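So the cabinet is finally getting its turn. I've been putting off the white one with the open compartments for months, mostly out of fear of what had drifted into it, and on Sunday I ran out of excuses. Step one in my world is always to cover everything in sight before touching anything. White cloth up top, black plastic on the floor, done before my coffee got cold.

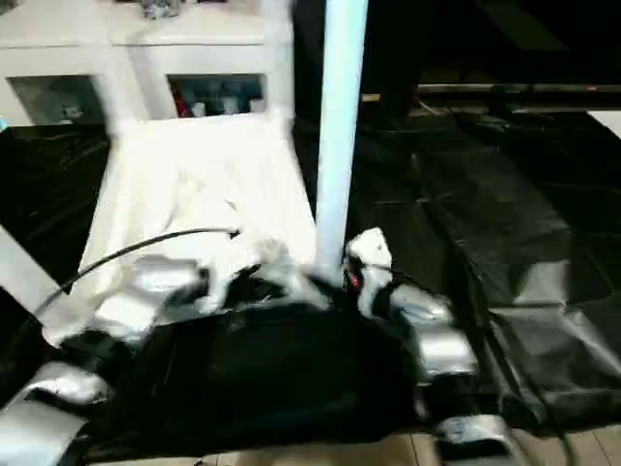
I am a big believer in sheeting, can you tell? The roll cost me 20 bucks and it has lasted through two paint jobs and one very bad afternoon with grout. It wrinkles like crazy and it's slippery in socks (ask my left knee), but you just gather up the corners at the end and all the crud goes with it. The cloth is an old one that's been washed so many times it folds any way you like — great for setting small stuff down on without it rolling away.

My rule for open compartments is one kind of thing per side. I always start out strict about it, and then a stray container needs a home, and then it has friends, and by December I'm back to shoving. Doors would hide all that, I know. But I never put anything back if I have to open a door first, so open it stays.

I posted the plan last week and asked whether fabric or plastic was better for covering a work surface. I went with fabric, white on one side and black on the other, and I'm still not sure about the black. It hides dirt, sure. It also hides screws.
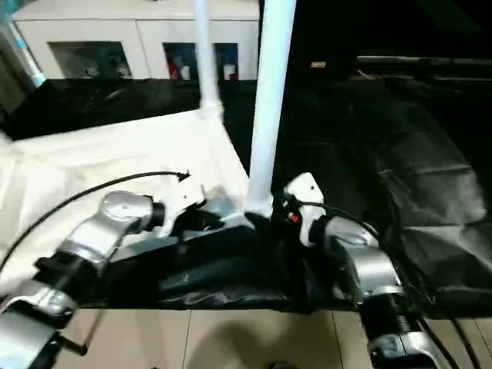
Jovita Magaña wrote back that she'd never use black on a tabletop again after losing an earring back in the folds for two days, and that an old white bedsheet beats anything you can buy. She also thinks I should tape the edges down. I probably should! I'll try it her way when I get to the hall closet.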